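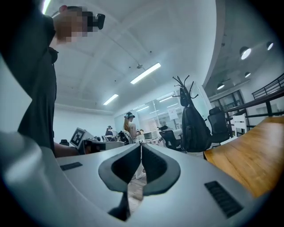
Wrist view, hand-held tool. Marker box at left, near the hand.

March 19, 2019
Notebook of V. Zuccaro, marker tracking and time alignment

Purpose for today: find out why the tool pose jumps when the marker goes near the edge of the wide lens, and decide if we repair it in the detector or in the filter. Raffaele thinks filter, I think detector. We agreed to look at the numbers before talking more.

I started from the recording Gianni copied to the Lombardi share yesterday evening. It has 3801 images. I ran the old detector first with no changes, so that we have a base to compare with. In 218 images it finds the marker but the pose is clearly wrong: the marker normal flips to the other side and comes back one or two images later. All the flips I opened by hand have the marker far from the centre. When it is in the middle third I did not find one.

First idea was the corner refinement. It works in a small square window, and with this lens a straight edge is a curve near the border, so the fitted line is pulled to the inside. I changed the order: now we find the candidate corners in the raw image, undistort only these four points, and refine with a window that follows the local scale. Result on the same recording is 124 flips. Better, but I expected more.

The calibration file is the second suspect. It is still the one Luzius made for the Bratley mount, before the lens was changed. He says the lens is the same type and the difference must be small. Maybe so in the centre. I plotted the reprojection error against the radius and it goes up strongly in the outer part, so for the outer part I do not trust it. To do: new calibration with the board also pushed into the dark ring of the vignette, as far as the corners can still be found. Last time we stopped much too early, and all the board positions are in the middle.

Mask. I noticed also that the detector spends time on the gripper itself. The housing takes the lower half of the view and the slats of the two grilles give a lot of dark rectangles, which go through the quad test and are rejected only at the bit reading. The housing does not move in the image, so I drew a fixed mask and load it with the calibration. I left the gap between the jaw pads open, as Gualtiero wants to use that part later for the slip estimate. The mask made the detector faster and did not change the flips, as it should be.

Ambiguity. For the flips that remain I printed both solutions of the planar pose. In most of them the two errors are nearly equal, so the choice is like throwing a coin. Here Raffaele is partly right – the detector alone cannot decide this. I now give both solutions to the filter, and it takes the one closer to the prediction, unless the other has an error less than half. The factor of one half is a guess. I did not tune it on this recording and I would like that nobody does before we have a second one.

Time alignment. Not the plan for today, but I lost an hour with it. Mindulis writes the time when the image arrives at the host, and the inertial data has its own clock. I estimated the offset by matching the rotation speed from both. With a window of 2000 samples the peak is clean. With shorter windows it wanders, above all when the operator holds the tool still. I put a check: if there is too little rotation in the window, keep the old offset and write a warning to the log. Before, it took the bad value and said nothing.

Small bug, fixed: the viewer drew the marker axes with the undistorted pose on the distorted image, so a good pose looked wrong. Gianni, your remark from last week about the "crooked axes" was this and not the pose.

Open points
– New calibration, outer ring included. Luzius has the board.
– Run the two-solution filter on the Bratbridge recording, same settings.
– Ask Gualtiero if the mask edge is far enough from the pads when the jaws open fully. I drew it with the jaws closed.
– Marker size in the config is typed by hand in two places. Should be one.
– Merge of the branch in April, after the second recording, not before.

Branch is pushed, plots are in the same folder as the recording. The old calibration file stays there with its old name, please do not overwrite it.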